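3.2 Table, cover and serving items

The work surface was kept the same for all trials in this section. A plain white table, light, thin grey legs, pushed up to a green board at the back. Earlier pilots in April used a bare top and plates slid too easily, so we covered it. The cover is ordinary beige card, opened out flat and laid from the back to the front edge. It creases. We did not iron or replace it between trials, as a table in daily use is rarely flat either, and Quispe's notes on the pilot say the creases made less difference than expected.

Items were few on purpose: one round glossy plate in orange, one gold-coloured spoon, one clear jar with a black screw lid holding white powder. The jar belongs at the back left corner and is closed at the start. Plate goes near the front. Starting positions were not marked on the card, only described in words on the Mollah sheet (see Appendix B), and so they drift a bit. Figure 3 gives the general arrangment.
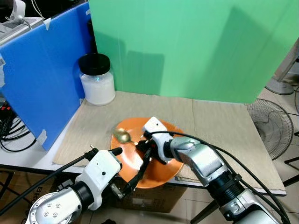
Plate position matters more than we first thought. Near the front edge the spoon can come in low over the rim, but there is less support underneath, and a plate that overhangs even slightly will tip if pressed on the outer side. Further back it sits safely but the reach is longer and the jar gets in the way of anything coming from the left. We settled on "near the front" and left it at that. Of 80 trials, 47 began with the whole plate on the table, the rest with some overhang. Both kept in the analysis.

Spoon handling was scored on a scale of 20, using the Steltov sheet with the last item dropped (it concerns cups, none here). Orientation of the bowl counted, also whether the rim was touched. Speed not scored.

Figure 3. Table with card cover, orange plate and green board.

Lighting next. Bright, fairly even, no attempt to dim it for the glossy items. Pale surfaces wash out under it and the orange does not, hence the plate colour. A white plate was tried in the pilot and raters kept losing the rim against the cover.
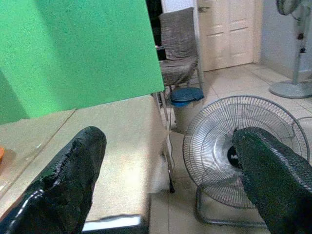
Raters worked in pairs from the written sheet and then compared. Where they disagreed by more than 3 points the trial went to a third rater, who did not see the earlier scores. Most disagreements were over the rim item, wich is worded badly: "touches" was read by one pair as any contact and by another as contact that shifts the plate. We have reworded it for the Okside series. Scores here use the stricter reading, any contact.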